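Speaker notes – "Does the box need a lid?"
Drondport Household Skills Evening, August 22, 2026

Slide 1. Leave the title up while people sit down. Don't thank everyone twice.

Start with the claim on the Praminier leaflet: a tidy worktop saves you 21 minutes a day. Ask who believes it. I don't. Nobody I asked there could tell me what was timed, or in whose house. Read the line out slowly and move on.

Slide 2. The storage aisle in Vurkthorpe. 600 containers on the shelf list, and most of them are boxes with lids. My complaint: a lid hides things. You put the small hammer away in May and buy another one in November. (Pause. Somebody will own up.)

Say clearly that I have no numbers for this. It is a grumble from one house, mine, and they can argue with it at the break.

Slide 3. Open baskets. I came in ready to praise them and I've cooled off. Fine for folded cloths. Poor for tools, which sink to the bottom and poke through the mesh. Mine tips if you load one side.

The Pillai method says sort everything into 5 groups before you touch a container. I tried it. Two groups did the job and the other three were arguments about what counts as "seasonal." Keep this short, last time it ran over.

Slide 4. What I would try first, without buying anything:
Tools off the table before the cloths.
Fold the cloth you use, wash the one you've been wiping with.
One box, lid on, for a month. If you never open it, ask why you own it.

Someone will bring up labels. I still doubt them – a label tells you what was in the box on the day you wrote it.

Slide 5. Last slide, stays up for questions. Yellow-orange lid, white mesh basket with the blue checkered cloth in it, pink cloth in a heap, hammer still out. Ask the room what they would put away first, and don't give my own answer until they've had a go.

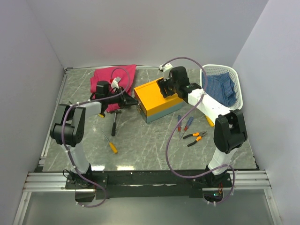

Rowan Ellery
Home storage columnist and evening class speaker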